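Einführung in die Haushaltsökonomik
Skript zur siebten Sitzung: Gemeinschaftsgüter in der Teeküche
Dozentin: Despina Kovačević
Stand: Montag, 3. Juni 2024

Vorbemerkung

Wer die sechste Sitzung versäumt hat, möge sich das Skript von jemandem leihen, der dort war. Die Auswahl ist überschaubar. Vorausgesetzt werden heute die Begriffe Grenznutzen, Opportunitätskosten und Trittbrettfahrer. Die Lektüre war der Aufsatz über die Kaffeekasse von Pallomari, die ersten 26 Seiten. Danach wird er mathematisch, und ich weiß, wie das endet.

1. Was ist ein Gemeinschaftsgut?

Die Lehrbuchdefinition arbeitet mit zwei Eigenschaften. Ein Gut ist rival, wenn mein Verbrauch den Ihren schmälert. Es ist ausschließbar, wenn ich Sie mit vertretbarem Aufwand davon fernhalten kann. Das klassische Gemeinschaftsgut, die Allmende, ist rival und nicht ausschließbar: die Dorfwiese, der Fischgrund, die Milch im Bürokühlschrank.

Bei der Milch wird gern eingewandt, man könne sie beschriften. Das stimmt. Die Beschriftung ist ein Eigentumstitel ohne Vollstreckungsbehörde. Wie wirksam so ein Titel ist, kann jeder im zweiten Stock selbst überprüfen.

Zur Abgrenzung, weil es in der Klausur regelmäßig schiefgeht:
Privates Gut: rival, ausschließbar. Das Pausenbrot in der abgeschlossenen Tasche.
Klubgut: nicht rival (bis zur Überfüllung), ausschließbar. Der Aufenthaltsraum mit Schlüsselkarte.
Öffentliches Gut: nicht rival, nicht ausschließbar. Der Geruch von frischem Kaffee auf dem Flur.
Allmende: rival, nicht ausschließbar. Der Kaffee, sobald er in der Kanne ist.

2. Der Fall Pallomari

Pallomari ist ein mittelgroßes Ingenieurbüro mit einer Teeküche und einer Blechdose. In die Dose sollte man pro Tasse einen kleinen Betrag werfen. Eine Strichliste gab es ebenfalls. Im ersten Monat verzeichnete sie 264 Striche, und in der Dose lag Geld für 154 Tassen. Außerdem lagen darin ein Hosenknopf und eine Parkmünze aus Bustcombe, die in der Auswertung als »sonstige Einnahmen« geführt werden.

Was folgt daraus? Die naheliegende Antwort lautet: Die Leute betrügen. Die interessantere Frage ist, warum überhaupt jemand zahlt. Nach dem einfachen Modell müsste die Dose leer sein, abgesehen vom Hosenknopf. Und warum macht jemand einen Strich, wenn er nicht zahlen will? Der Strich ist kostenlos und sieht von weitem nach Anstand aus. Halten Sie das fest, wir brauchen es beim Thema Signale.

Das Büro reagierte in dieser Reihenfolge:
a) mit einem freundlichen Zettel,
b) mit einem weniger freundlichen Zettel,
c) mit einer Rundmail in drei Farben,
d) mit der Anschaffung eines Vollautomaten der Marke Clondano, der nur gegen Chip ausschenkt.

Schritt d) verwandelt die Allmende in ein privates Gut. Das Problem war damit gelöst und wanderte eine Tür weiter, nämlich zur Reinigung des Milchschlauchs. Der Schlauch ist nicht ausschließbar. Es will ihn auch niemand.

3. Das Abwaschproblem

Hier wechseln wir das Vorzeichen. Bei der Milch geht es darum, dass zu viel entnommen wird, beim Abwasch darum, dass zu wenig beigetragen wird. Formal ist es dasselbe Dilemma: Der Nutzen einer sauberen Spüle verteilt sich auf alle, die Kosten trägt, wer den Schwamm anfasst.

Mladenović, eine Wohngemeinschaft mit dem Namen auf dem alten Klingelschild, hat dazu ein Jahr lang Protokoll geführt. Drei Regime wurden erprobt.

Erstes Regime: Vertrauen. Das Geschirr stapelte sich, bis der letzte saubere Teller verbraucht war. Gespült wurde dann genau ein Teller.

Zweites Regime: Putzplan. Er funktionierte, solange er neu war. Anschließend wurden Dienste getauscht, die Tauschgeschäfte mündlich geschlossen und die mündlichen Geschäfte verschieden erinnert. Transaktionskosten, siehe Sitzung vier.

Drittes Regime: Verknappung. Jeder behielt einen Teller, eine Tasse und ein Besteck, der Rest kam in den Keller. Wer nicht spülte, aß vom Papier. Die Bewohner beschreiben diese Phase als friedlich und trostlos.

Ökonomisch ist das dritte Regime bemerkenswert. Es verzichtet auf jede Sanktion und verändert nur die Menge. Man beachte allerdings die Wohlfahrtsverluste: Gäste wurden in dieser Zeit keine eingeladen.

4. Lösungsansätze im Überblick

Privatisierung: wirksam, unfreundlich, braucht Schlösser oder Chips.
Zentrale Regulierung: braucht jemanden, der kontrolliert, und jemanden, der diesen Jemand erträgt.
Selbstverwaltung: braucht kleine Gruppen, klare Grenzen und die Aussicht, einander morgen wieder zu begegnen. Letzteres wirkt stärker als jeder Zettel.

5. Aufgaben zur nächsten Sitzung

Bearbeiten Sie zwei der folgenden Aufgaben schriftlich, höchstens eine Seite je Aufgabe. Schriftgröße sieben gilt nicht als Kürzung.

Aufgabe 1: Ordnen Sie das letzte Stück Geburtstagskuchen in das Schema aus Abschnitt 1 ein. Ändert sich die Einordnung, wenn alle zusehen?

Aufgabe 2: Entwerfen Sie für Pallomari eine Lösung ohne Automaten. Zettel zählen nicht.

Aufgabe 3: Diskutieren Sie, ob farblich unterscheidbare Becher die Zurechnung von Abwasch erleichtern, und zu welchen Kosten.

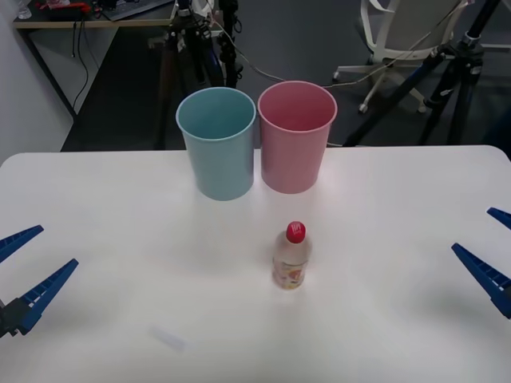
Abgabe ist in Papierform im Fach vor dem Sekretariat. Das Fach ist übrigens nicht ausschließbar, also bitte den eigenen Namen auf jedes Blatt.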